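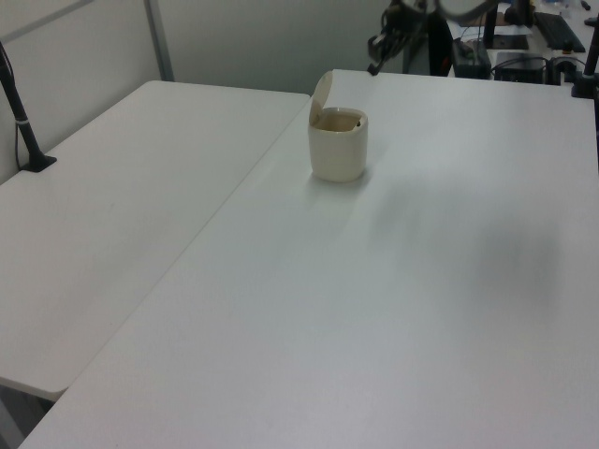
Call for participants: open day at Priedītis, Jeltadstead
Mon 27 November

We are looking for 22 people to spend an afternoon with us and be hard to please.

Priedītis has been offered a robot arm by Vesport. The sales talk was very good. We have heard good sales talk before, and in September we sat through a demonstration where every job had plainly been practised to death. This time we want the room full of people who will ask awkward questions.

What you would do

You watch the arm work through a set of small table jobs, such as handling a little tub with a flip-top lid. You score each try on a paper sheet: done, half done, not done. After the break you choose the jobs yourselves. Bring something from home if you like – nothing sharp, nothing alive, nothing you would be sorry to see dropped.

Vesport's staff will run the machine but they will not see your sheets. Heike Böttcher will collect them and type them up, including the rude ones.

Who we want

Adults who pack, sort, cook, clean or care for someone, at work or at home. No technical knowledge needed. If you already think robots are marvellous you may still apply, but we have plenty of you. People with weak grip or sore hands are especially welcome, as the whole thing is supposed to be for them.

You can't take part if you or someone in your household works for Vesport or Bultis.

What you get

Travel costs within Jeltadstead, soup and bread, and a copy of the full scores. There is no fee. We asked.

How to apply

Write a few lines to Trinidad Montoya at the Priedītis front desk, Room 113, saying what you do all day and one job you doubt a machine could manage. Please mention any access needs. Places are limited and we will reply either way.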